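What We Learned From Asking Our Neighbours About Sleep

Student project report, Health and Community unit
Linnea Brekke and Tove Kragh
Supervisor: Maj-Britt Halvorsen
14/01/2026

Why we picked this topic

Tove and I have been friends since primary school, and for most of that time at least one of us has been tired. When Maj-Britt asked the class to choose something from everyday life that we could study without a laboratory or a budget, we were both yawning, and she wrote "sleep?" on our sheet before we had said a word. We would like to thank her for that, and for reading our first draft, which was very much longer than this one.

Our question was a simple one: do people who keep a regular bedtime feel better rested than people who don't, even when they sleep the same number of hours?

How we did it

We asked 11 people from our two streets to keep a sleep diary for 7 nights in December. Each morning they wrote down when they went to bed, when they got up, and how rested they felt on a scale from one to five. There was also a space for comments, and we are so glad we put it in, because it turned out to be our favourite part of the whole project (Liv Forsberg filled hers right to the margin every single day, and then carried on over the back).

We had first planned to put a questionnaire through 500 letterboxes. Maj-Britt kindly asked us who was going to read them all, and we went back to the diaries.
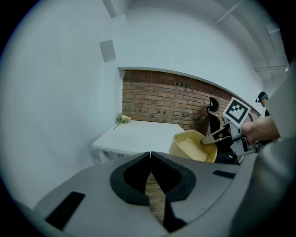
Figure 1. Close view of two black finger pads on a light grey body.

When the diaries came back we copied everything into a spreadsheet and gave each person a colour. We then worked out how much their bedtime moved from one night to the next. Anyone who stayed within an hour all week went into the "regular" group, and everybody else went into the "irregular" group. An hour was our own choice, and another team might well have picked a different limit.

What we found

The regular group gave themselves higher scores on most mornings, and this was clearest among the older neighbours. Tormod Lunde has gone to bed straight after the late news since he retired, and he gave himself a five every day except one, when the dog was ill. The irregular group had scores that jumped around, with the lowest ones usually coming after a late night followed by an early start.

What we would change

December was a tricky month to choose, with all the parties and visitors and baking. We would also ask about coffee next time, as several people brought it up in their comments and we had no column for it. Tove would like to repeat the diaries in a quieter month with the same neighbours, and most of them have already agreed to take part.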